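Equipment Review: Trellar Demonstration Recording Kit
Reviewed for the Nwachukwu Laboratory by Renato Ulloa

The kit was assessed on computer disassembly and assembly tasks.

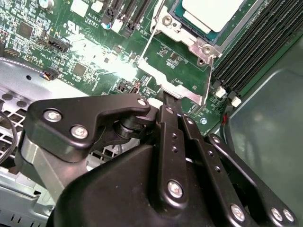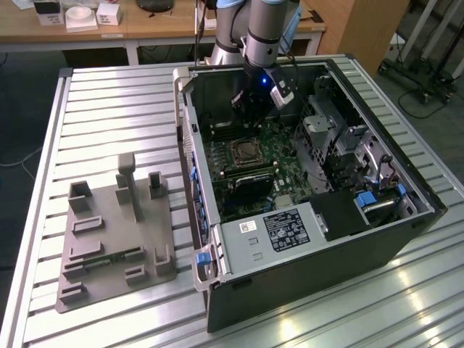
Trellar supplies recording software and an operator station for collecting training examples. Over the trial, staff saved 225 demonstrations and rejected 35 — chiefly for timing faults. The wrist view brings the gripper linkages close to the socket bracket, but glare on the green board hides small parts. Recommended, with diffuse lighting.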